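Jan 5, 2020
Grasp stack, bench 2, Gultetville. Branch: costo-soft-v2.

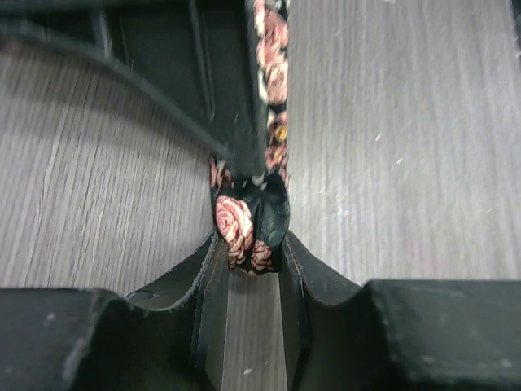 Manalastas disagrees with the whole approach and said so in the comments on the last entry: if the planner can't tell a strap from the bag it is sewn to, no amount of tuning in the gripper loop will save it, and the time should go into segmentation first. Fair point, and it gets an answer further down, but the loop had to be fixed anyway.

State of things at the end of December: the strap grasp was being called closed too early. The old test in Jeline looked at finger velocity only. When velocity dropped under threshold for long enough, it declared contact and froze the width. Fine on boxes and mugs. Fabric bunches as the fingers come together, so the velocity falls off, picks up again as the folds settle, and falls off a second time. The old test latched on the first drop and the lift started with a half-formed grip.

Changes made today:

Contact test now needs velocity and motor current to agree. Current has to stay above the floor for 800 ms with no width change larger than the deadband. Started at 500 ms, and the log still showed early latches on thick folds. Have not tried anything between the two.

Width is no longer frozen after contact. The controller holds a current target and lets the width creep. There is a lower bound on width so that an empty close still gets reported as a miss. The bound is hard-coded in the gripper node and needs to go in the config file before anyone else uses this.

The width rate limit has been moved out of the driver and into the controller. It was being applied twice, which explains the sluggish response we had been blaming on the bus.

Costo, the cost function for soft grasps, is unchanged apart from one term. It used to reward the narrowest cross-section it could find, and on a strap that means anywhere along its length, so the choice was close to arbitrary. I added a penalty for candidates near hard fittings. The strap on the bench has a small gold-coloured rivet further up from where the fingers hold it, which makes it a decent test piece. The penalty is a plain Gaussian around whatever the fitting detector returns. If the detector returns nothing, the term is zero and we are back to the old behaviour, silently. That should at least print a warning. To do.

Perception. The printed pattern is a nuisance. Black ground with pink and cream roses gives the edge detector plenty of strong contours that have nothing to do with the outline of the strap, and a large rose motif can come back as an object of its own. Against a dark bag the real boundary is weak. The pale bench top helps on the side where the strap lies against it and does nothing on the other. Wrist view is poor for this once the fingers are near closed, as they take up most of the lower part of the image. I have masked the finger region using the joint state instead of a fixed mask. The fixed mask was drawn for fingers fully open and clipped into the object at small widths.

On the Manalastas comment. I agree that segmentation is the larger problem. The planner currently treats strap and bag as one body, takes the centroid of the lot, and plans a lift as though the mass were there. With a grip on the strap that is wrong in both directions: the strap goes slack first, then the load arrives all at once. A proper split would let us plan the slack phase separately. But labels for that are thin. The December set has 49 usable strap frames, most of them on plain webbing, and I don't trust a model trained on that to cope with a floral print. Until there is more data I would sooner have a gripper loop that copes with a late load than a planner that pretends to predict one.

Stopgap for the lift: four waypoints in place of the single vertical move. The first two are low and slow, and the current target is re-evaluated at each. If current at any waypoint falls under the floor, the arm stops and holds; it does not open. Opening on fault was the old default and is a bad one with anything hanging underneath.

Tooling. The replay viewer now plots width, current and contact state on one time axis. It had been reading timestamps from message arrival, not from the header, so the traces were out of step with the images. Anyone who drew conclusions about latency from the old plots should redo them. I include myself in that. The fix is in the tools branch, not merged, as it breaks the import of logs recorded before the header change. A converter exists but drops the contact flag.

Open items:

Move the width lower bound to config.
Warning when the fitting detector returns nothing.
Try the contact window between the two values above.
Repeat with the strap twisted. All of today's tuning assumed it bunches more or less evenly between the tips.
Converter: keep the contact flag.
Ask Manalastas which label format the segmentation work would want, so that new frames are saved that way from the start.

Config for today's runs is committed with the branch. Don't use the one on the bench machine, it still has the old window in it.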